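Vudovitz
Puzzle / strategy for Windows and Mac
Published by Javska
Product page last updated 11/25/19

Vudovitz is a puzzle game about moving water through a town that was built badly. You have a pump, a limited stock of pipe and a row of houses waiting for supply. Each level ends when every house on the street has pressure. If a cellar floods first, you start the street again.

The full game has 193 levels in four districts. The first district teaches the basic parts: straight pipe, elbow, valve and drain. After that you get siphons, tanks and the one-way gate, and the streets start to slope. Players who know the older Civon games will recognize the valve controls, but the tanks work differently. A tank fills from the top and empties at a fixed rate, and you can't turn it off once it is open.

You can pause at any time and lay pipe while paused. There is no timer on normal difficulty. Hard difficulty adds one, and it also takes away the undo key.

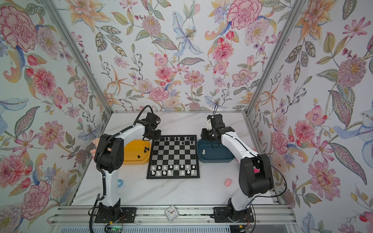 The level editor is included in the price. It uses the same parts as the main game and lets you build streets up to 400 tiles long. Finished streets are saved as small files that can be sent to other players by email or put in the shared folder. Anything made in the demo editor will open in the full version. Levels made before patch 2 need to be opened and saved once in the editor before they will run.

Music is by Andor Juhász. The soundtrack can be switched off separately from the water sounds, which you will want to keep on, as a leaking joint can be heard before it shows on the map.

What you get
Full game, all four districts
Level editor
Manual (PDF)
Soundtrack files

System requirements
Windows 7 or later, or a Mac with OS X 10.11 or later
4 GB memory
670 MB disk space
Mouse with scroll wheel. A trackpad works but laying long runs of pipe is slow.

Known problems
On some laptops the game starts in a window that is taller than the screen. Press F11 to switch to full screen, then set the size you want in Options.
The third district map can't be scrolled with the arrow keys. Use the mouse.
Saved games from the Kwofie store version are kept in a different folder and have to be copied over by hand. The manual has the steps on the last page.

Delivery
Download only. The link and your key are sent to the address you give at checkout. If the message hasn't come within an hour, check your junk folder before writing to support. One key covers two computers in the same household.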